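Setting Up Your Sorting Table, Part 3: Tray, Table, Bin

Posted in December by the Grelby workshop desk

Print this page | E-mail this page

Okay, so by now you've got the table standing and the legs leveled (if you skipped that, go back to Part 2, I'll wait). This part covers the layout, and it's my favorite bit because you can do it before lunch with no tools at all! I've set up the Prellau table more times than I care to admit, first in my own garage and then at the Medrano shop, and the layout below is the one I keep coming back to.

Before you start

Wipe the tabletop down with a damp cloth and a drop of dish soap. Skip the scouring pads. I used one on my first table and left a shiny patch on the matte top that still catches the light every evening.

CAUTION: Don't slide a loaded bin across the top. Lift it. Grit on the bottom of a bin will scratch the finish, and on a white table you'll see every mark.

Laying it out

1. Turn the table so a long side faces you. Leave yourself enough floor on the far side to get a broom through.

2. Put the tray at the left end. I like a blue one - small parts show up nicely against it - but any tray with raised walls will do. Run its right wall alongside the white top.

3. Check the tray for rocking. Press on each corner with your palm, and if it wobbles, fold a scrap of felt under the low side.

4. Put the bin at the right end. Get a deep one with thick walls (the thin kind bows out once it's full, and then it creeps toward the edge).

5. Drop a piece of cardboard into the bottom of the bin. Plain brown box cardboard is perfect. It takes the clatter out of things landing in there, and when it gets grubby you just swap it.

6. Leave the middle clear. I mean it! No coffee, no tape gun, no phone. Everything you sort gets spread out here, and you'll want every inch.

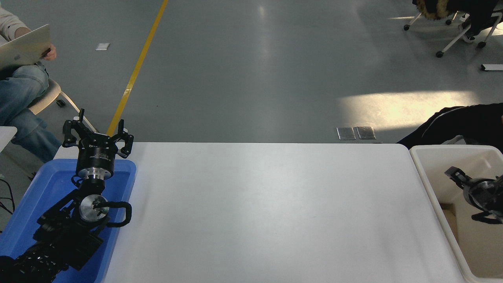 Fig. 8. Blue tray on the left, white bin on the right, tabletop clear.

7. Do a dry run. Tip about 200 pieces of whatever you're sorting onto the middle, work through them, and notice which way your arms want to go. If you're left-handed you may want to swap the tray and the bin, and that's fine, the rest of the steps stay the same.

8. Once you're happy, mark the position of the bin with a bit of low-tack tape at two corners. It'll save you fiddling every time you empty it.

NOTE: Mekance bins have a slightly wider base than the older Grelby ones, so redo your tape marks if you switch.

Looking after it

Sweep under the table whenever you empty the bin. A smooth gray floor is lovely to sweep but small screws roll forever on it, so look along the walls too. Change the cardboard when it goes soft at the corners.

Part 4 covers labels and the second tray.

9 comments | 3 shares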